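I quit making shopping lists in May, and I'm going to defend it, because my whole family thinks I've lost it.

For years I was a list person. I had the app, I had the magnet pad on the fridge, and I still came home from Culach with three kinds of mustard and no milk. The list made me feel organized, so I stopped looking in the cupboards. Then I'd write down rice (again!) when we already owned enough rice for a small wedding.

Now I open the fridge, have a good long look, and go. If I forget something, we eat something else. Last week that was eggs and toast two nights running, and I heard no complaints, or not loud ones.

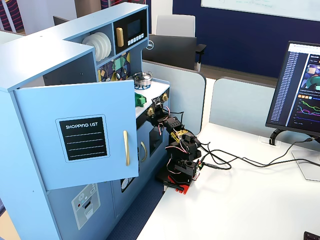
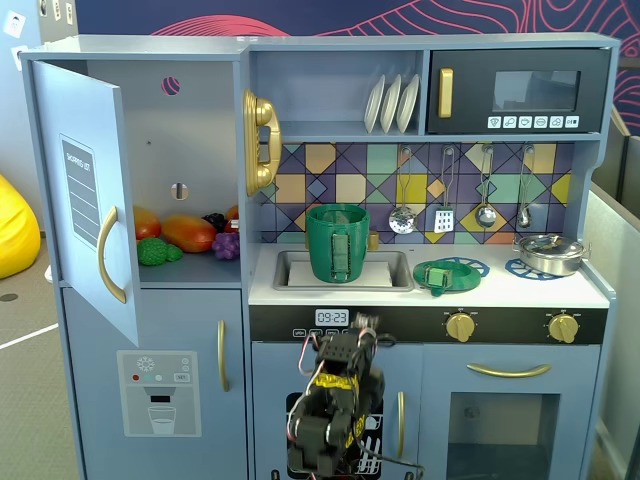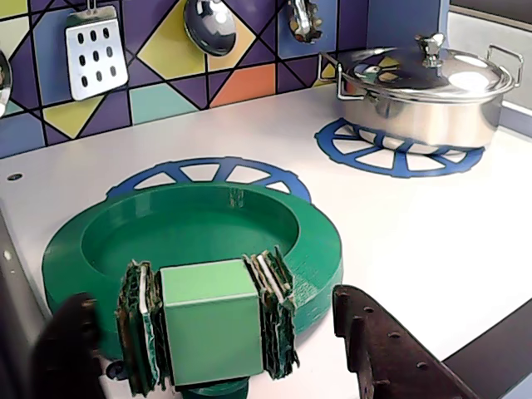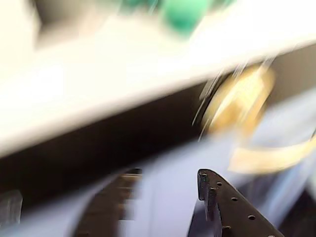
Play kitchen. The first two show the shopping list on the door.

My sister says this only works if you live near a store, and okay, she's got me there. Culach is a short walk for us. If I had to drive 157 miles for onions I'd write down onions.

But I do think a lot of us shop for the week we imagine, the one with the lentil soup and the roasted fennel, and then we live the other week. I threw out so much fennel. I don't buy it anymore, and I don't miss it, and the crisper drawer finally closes.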